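How do you stop tiny beads from jumping into the next compartment?
Asked by Effie Guthrie in Craft Storage

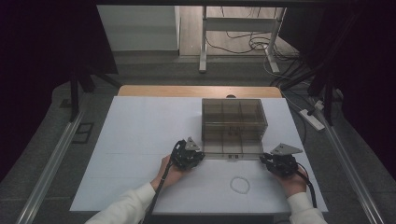 My divided box, hinged lid and all

Okay, so I got back into beading in September and I'm already losing my mind. I keep my seed beads in a divided box, and every time I carry it upstairs the little ones sneak under the lid and over the dividers. Last night I spent 2 hours picking teal out of navy – at my age, under a bad lamp! I don't want to buy a whole new system if I can help it. What do you all do?

3 answers

Siebe Meijer
Craft foam! Cut a sheet to the size of the lid and stick it on the inside with double-sided tape. It squishes down on the dividers when you close the box and the beads can't get over. Get the thin kind, the thick stuff kept popping my latch open. I did mine a couple years ago and I've only had to redo one corner (my own fault, cheap tape).

Shoaib Ghumman
just carry it flat

Darius Jõgi
Foam is good but it won't help if your dividers are the slide-out kind, the beads go underneath those. I gave up and put each color in a little zip bag first, then the bag in the compartment. Bags were 95 cents a pack at Marwat when I got mine. Kind of a pain when you're working with six colors at once, so I pour what I need into jar lids and funnel it back with a folded index card. For the teal and navy mess – toss it in a jar and call it "ocean mix." I've made three bracelets out of mine.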